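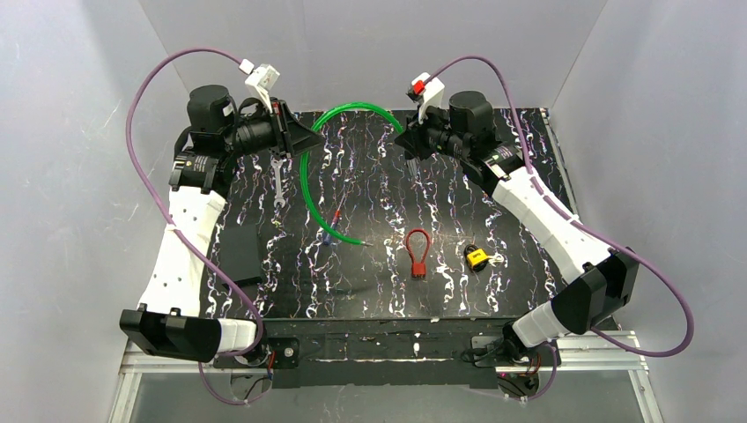

Quick notes on masking the static stuff before you run the segmenter. Assumes Meneck is installed and the overhead stream is up.

**1. Grab a background.** Clear the table, park both arms, then:

`meneck bg --frames 72 --out bg.npz`

Don't touch the lights after this. If you do, redo it.

**2. Mask the arms.** Comes from the URDF, so joint states have to be live. The cables are NOT in the URDF. They show up as long purple blobs. Drop them by hue:

`meneck mask --arms --drop-hue purple`

**3. Min blob size.** Squiggly tabletop gives you tons of false hits at the default. Set `min_area: 2651` in the config. Too high and the padlock key goes missing, so check teh overlay.

**4. Dark on dark.** The gray pad barely separates from the table. Lower `contrast_min` to 4 for that region only, not globaly. Zakhar did it globally, got every white streak as an object.

**5. Thin things.** Green tube comes back in pieces sometimes. `--merge-gap 2` fixes most of it. Wrench and screwdriver fine as is.

Then save and push to the planner:

`meneck export --to planner`

Planner hangs on "waiting for mask"? Restart the bridge node, try again. Still stuck, ask Miroslava.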